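Sidewalk bot house rules: what should we demand from sim before anything rolls outside?

curbcut_kay
Okay so I've been handed the job of rewriting our house rules for the sidewalk robots at Danberg and I'd love some eyes on it before Gleice Batista signs off in September. The old version is two pages of "operator shall exercise caution," which is no help to anyone. What I want is a set of things the navigation stack has to do in sim, on a block, before a new build gets a real wheel on real concrete.

The block we use for most of it:
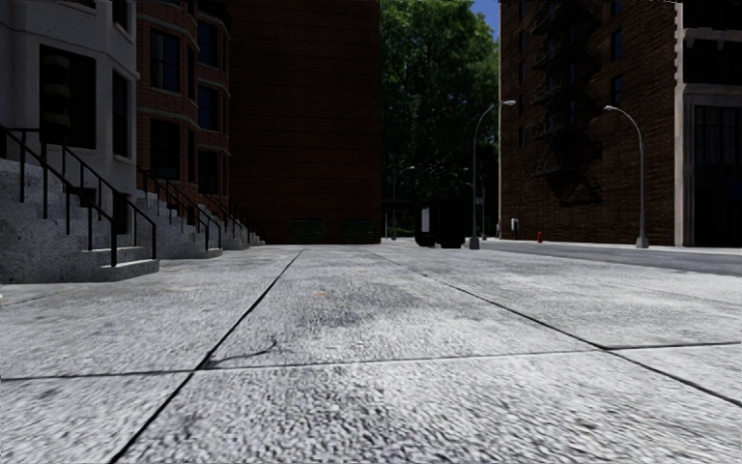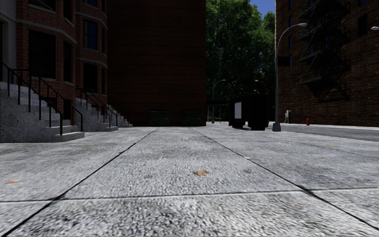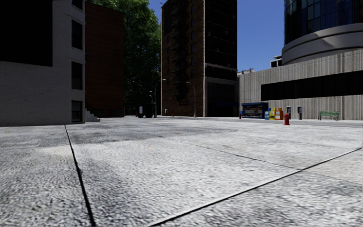

Same simulated block in all three, with the brick, the fire escape and the street lamps.

Draft rules so far:

1. No new build goes outside until it passes all 17 sim routes, same build number, no settings changed in between.
2. Keep 2 feet from any hydrant, lamp base or bottom step, moving or parked.
3. Never stop in front of a stoop. If it has to wait, it backs up or goes on until it's past the steps.
4. Every stop gets a reason code. "Unknown" counts as a fail.
5. Sim hours and street hours are logged separately and never added together.

Number 5 is the one I expect a fight about, so go ahead!

westach_wes
I'll take the fight then. We add them together at Westach and I think that's fine so long as the sim hours are marked. You learn real stuff in there. We caught a planner bug that only showed up when two obstacles were close together near a curb, and it would have taken us months to bump into that on the street.

My bigger problem is rule 2. Two feet from everything sounds nice until you meet a narrow sidewalk with a stoop on one side and a lamp on the other. Then your robot just sits there, and a robot that sits there is what people write angry letters about.

pogo_17th
Agree with Wes on 2, disagree on 5. Marked hours turn into unmarked hours the second somebody puts them on a slide. I've watched it happen. Keep two columns and don't give anyone a total.

curbcut_kay
Fair on 2. The sidewalk in our sim is really wide so we've probably never squeezed it. I could write it as "2 feet where there's room, otherwise walking pace or slower with the lights on." Does that sound too mushy?

tinwhistle
It's mushy. Who decides there's room? Put a number on the leftover width and let the robot measure it. And the width that matters is what's left for a person with a stroller or a chair once the robot is in it. Write the rule from their side and the clearance from the steps kind of falls out of it.

Also can we talk about the stuff on the ground? There are leaves on the slabs in the second one, and a crack in the first one. What does your build do about those? Ours used to treat a curled leaf like a rock and swing way out around it, right toward the road. Nothing in your draft would fail a robot for that.

curbcut_kay
Ooh, good catch. Ours drives over leaves now (I think!) but you're right, nothing in the rules says it has to. Adding 6: "shall not leave its line toward the roadway for anything it can safely roll over." The list of what it can safely roll over is going to be a whole other thread.

mbrandt_ops
Long time reader. I do the remote operator side, and what I'd want in there is the shadows. Look at how dark it gets under the trees in the third picture, the kiosk is almost black against almost black. And in the second there are dumpsters at the bottom of that wall that I had to hunt for. If I'm taking over by remote and that's my view, I'm creeping. So I'd add a rule that any route with deep shade gets run at more than one sun angle. We do three. It's a pain and I'd still never drop it.

westach_wes
Sun angle I'm 100% behind. Last big batch we did was 189 runs on one block and I'd say the time-of-day ones taught us more than all the rest.

Back on 5 though. Usa Kaewsai was the person who pushed for combined hours with us, and her argument was that if sim doesn't count for anything on paper, managers quit paying for it. Then you have less testing, period. I haven't heard a good answer to that one.

pogo_17th
Count it as something else, then. Routes passed, cases covered, whatever. Hours is a terrible unit for sim anyhow, I can run 2164 hours overnight if you give me enough machines and it'll be the same empty sidewalk every time. I don't see one pedestrian in any of those three, Kay. Are you running people on the 17?

curbcut_kay
On 11 of them, yes. The other six are bare block, mostly for checking localization and whether it sees the street furniture. Point taken that the rules should say which is which. And I like counting cases, Gleice will like it too, she hates the hours chart.

tinwhistle
Then rule 1 needs to say it. "Passes all 17" reads like 17 busy sidewalks to anybody outside your team. I'd put "11 with pedestrians, 6 without" right in the sentence.

mbrandt_ops
One more about reason codes, since rule 4 lands on my desk. Keep the list short! Zeken units came with a list so long that operators picked whatever was at the top, so we had a month where every stop was "animal." We cut it down to nine and the logs got useful again. And please allow a free text box.

curbcut_kay
Every stop was animal, I'm crying. Nine codes and a text box, done.

Where I'm at now:

1. All 17 routes, same build, 11 with pedestrians and 6 without, stated every time we report it.
2. Clearance set by the width left for people. Number to come, I need to go outside with a tape measure.
3. No stopping in front of steps. Nobody complained so it stays.
4. Nine reason codes plus text. Unknown is a fail.
5. Two columns, no total, and we report cases covered instead of hours. Sorry Wes.
6. No swinging toward the road for leaves and such.
7. Three sun angles on anything shady.

westach_wes
I'll live. Still think you're going to lose sim budget over 5, and I'd hang on to the hours somewhere so you have them when finance asks.

On 3, I do have a complaint, I was just slow. What about when a person is the thing blocking it, and there's somebody behind it too? It can't back up and it can't go on. We had exactly that outside the Sorrentino building and it ended up parked across the bottom step for a good while with its lights blinking.

curbcut_kay
Ugh. Okay, what did you have it do after that?

westach_wes
Calls the operator after ten seconds and says "excuse me" once. Only once. The first version repeated it.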